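Service of Process in Wage Claims: Notes on Quispe v. Drurnen

Filed under: Courts, Civil Procedure, Wages

The Wilbridge Municipal Court issued its ruling in Quispe v. Drurnen in November, and several readers have written to ask what the decision means for people who bring wage claims without a lawyer. I set out my own reading below. The views expressed on this site are personal. They do not represent the position of the court, the clerk, or any party, and they should not be taken as legal advice in a pending matter.

The claim itself was small. Ms. Quispe had worked at a laundry and linen supply business operating under the name Drurnen. She stated that her final wages, together with accrued overtime, had not been paid when she left, and she asked for $2,659. The employer did not file an answer. It did not appear at the first hearing, and a default judgment was entered in her favor for the full amount.

The employer learned of the judgment when its bank received notice of a garnishment. It retained Hernán Tello, who moved to set the judgment aside on the ground that the summons had never been properly served. The motion was opposed. There were two hearings on the question, the second of them lasting most of an afternoon, and the amount of wages owed was not discussed at either one.

What the record showed

The proof of service stated that the summons and complaint had been left with "a woman at the counter" at the employer's storefront. No name was given. The form contains a line for the title or position of the person served, and that line was blank. The box for substituted service had been checked, but the section beneath it, in which the server must state that a second copy was mailed and when, had not been completed.

Ms. Quispe had arranged service through a friend, as the court rules allow. Any adult who is not a party to the case may serve the papers. The friend testified at the first hearing. She had gone to the storefront, had asked for the manager, and had been told that he was out. She then left the envelope with the person who had answered her. She believed in good faith that this was sufficient. She did not recall being told that anything had to be mailed afterward.

Mr. Tello's argument was a narrow one. He did not suggest that the visit had never taken place. His position was that the person at the counter was employed by a separate business sharing the same entrance, that she was not in charge of the employer's office, and that in any event the mailing step was missing. He relied mainly on the last point. The rule on substituted service has two parts, delivery and mailing, and in his submission the first has no effect without the second.

The argument for the claimant

Ruth Condori appeared for Ms. Quispe on a limited basis, for the motion only. She argued that the employer had received actual notice. A text message from the owner, sent before the first hearing date, referred to "the court thing" and told Ms. Quispe that she would be wasting her time. Ms. Condori submitted that a business which knows of a claim and chooses to ignore it should not be heard to complain later about the form in which the news arrived.

She also raised the question of delay. The motion was brought several months after judgment, and the employer's declaration did not explain when its owner had first opened the mail addressed to the business. The declaration said that mail was "not always routed promptly." The judge asked what that meant and did not receive a clear reply.

The ruling

The court granted the motion. It found that the delivery at the counter might have been adequate, and declined to decide whether the person who took the envelope was in charge of the office. It held that the absence of any mailing was fatal. Actual notice, the court said, does not cure a failure to serve, and a judgment entered without valid service is void. On that view the delay did not matter. A void judgment may be challenged whenever it comes to light.

I believe the result is correct under the rules as written. Courts in this state have held to that line for a long time, and a municipal judge is not free to depart from it. I would nevertheless draw attention to two paragraphs near the end of the ruling which have received little comment.

In the first, the court declined to dismiss the claim. It quashed service, vacated the judgment, and gave Ms. Quispe leave to serve again. The filing date of the original claim was preserved, so no question of limitations arises. In the second, the court directed that the employer's counsel state on the record whether he was authorized to accept service. Mr. Tello stated that he was. The papers were handed to him before the parties left the room, and the matter was set for trial on the merits. The practical effect of the whole exercise, so far as Ms. Quispe is concerned, was a delay of most of a year and the release of the garnished funds.

The form and the filing system

My concern is with the form. The proof of service was submitted through Clavska, the electronic filing system that the court adopted when it closed the paper counter. Clavska checks certain fields before it will accept a document. It will reject a proof of service which lacks a case number or a signature. It does not reject one in which the substituted service section has been left blank, even when the box for substituted service is checked.

A deputy clerk reviewing the same form on paper would very likely have handed it back. I worked at such a counter for a number of years, and incomplete mailing sections were among the most common reasons for returning a document. The filer would step aside, make a call, and either complete the form truthfully or go away and do the mailing. The error was caught on the day. In this case it was caught after judgment and after enforcement had begun.

I do not suggest that clerks should give legal advice. The distinction between legal information and legal advice is well established, and it is observed with care in Wilbridge. To tell a filer that a section is blank is plainly on the permitted side of it. A filing system could be set to do the same.

The court receives up to 1,000 small wage and deposit claims in a year, and most are brought by people who will never file another. I have no figures on how many of the resulting default judgments rest on a proof of service with the same defect. I would be glad to see the court look at a sample of them. A void judgment is of no use to the person who holds it, and that person has usually stopped gathering evidence by the time the defect is raised. 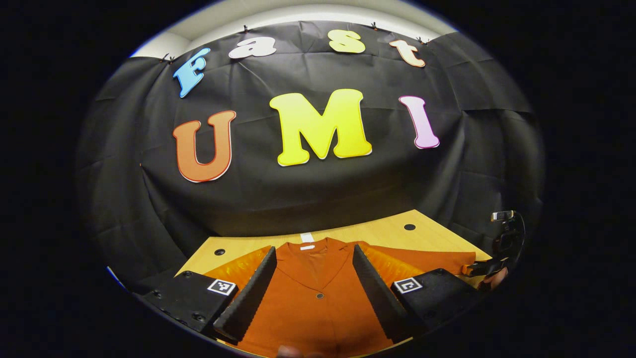

Civil Self-Help and Court Access Department, Wilbridge

I have been asked to reproduce the department's current guidance on service, and I do so in summary. Readers should consult the full text before relying on it.

Personal service on a business is made by handing the summons and complaint to an owner, an officer, a general manager, or the registered agent. The name of the registered agent may be found in the state business register without charge. In the case of Drurnen, an agent was listed at an address across town, and service there would have raised none of the difficulties described above.

Substituted service is made by leaving the papers at the usual place of business, during business hours, with the person who appears to be in charge. The server should ask for that person's name and position and write both down at once. If the name is refused, the server should record a physical description and the fact of the refusal. A second copy must then be mailed, first class and postage prepaid, to the same address. Service is complete on the tenth day after mailing, and the hearing date must allow for this.

The server, and not the claimant, signs the proof. The claimant may not do the mailing. This last rule surprises many people, and I have seen otherwise careful filings fail on it.

The sheriff's civil division will serve papers for a fee, and the fee may be waived on application. Waivers are decided on the papers and do not require a hearing. The application is a single page, although the income worksheet attached to it is longer — claimants who receive public benefits may skip the worksheet and attach proof of the benefit.

Matters outstanding

The trial date had not been posted when I last checked the register. Ms. Condori's limited appearance ended with the motion, and it is unclear whether Ms. Quispe will be represented at trial. The employer has now filed an answer, in which it admits the dates of employment and denies that any overtime was worked without pay. It has also claimed a set-off for uniforms. Deductions of that kind are restricted by statute, and I expect the point to be contested.

I wrote to the clerk to ask whether a change to the Clavska form is under consideration. I received a courteous acknowledgment, which stated that the form is reviewed on a regular cycle and that comments from the public are accepted in writing until the review closes. I have sent mine. It proposes that the system refuse any proof of substituted service in which the mailing date is blank, and that the refusal message quote the rule in full.

Comments on this post are open. I would ask readers not to post details of their own pending cases, as the comments are public and may be read by the other side.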